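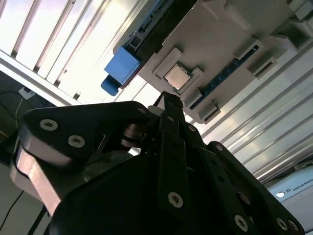
Front Desk and Parts Counter Associate, Drullton

Arnero has been fixing and upgrading desktop computers for the people of Drullton long enough that we now greet a good many of our customers' dogs by name, and we'd love to find a friendly, patient person to join us at the counter.

You'd be the first face folks see when they come in with a tower under one arm and a worried look. You'll write up their tickets, look up parts, call them when the work is finished, and (this matters more than you might think!) explain the bill in words their grandmother would follow. You don't need to be a technician. If you know that a processor and a memory stick are two different things, you're off to a fine start, and we'll happily teach you the rest over coffee.
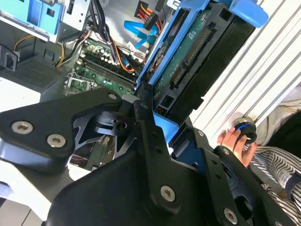
Hours and pay

The job is 3 days a week, Tuesday always included, with doors opening at 8 in the morning. Pay is $98 a shift to start while you train, for a short shift that ends at lunchtime, and it goes up after your first season with us.

How to apply

Stop by the shop at 834 Onov Street, next to Hwang Bakery, and leave a short letter telling us a little about yourself and any counter work you've enjoyed. Handwritten is perfectly fine. We'll be reading letters through the end of January and will call everyone back either way.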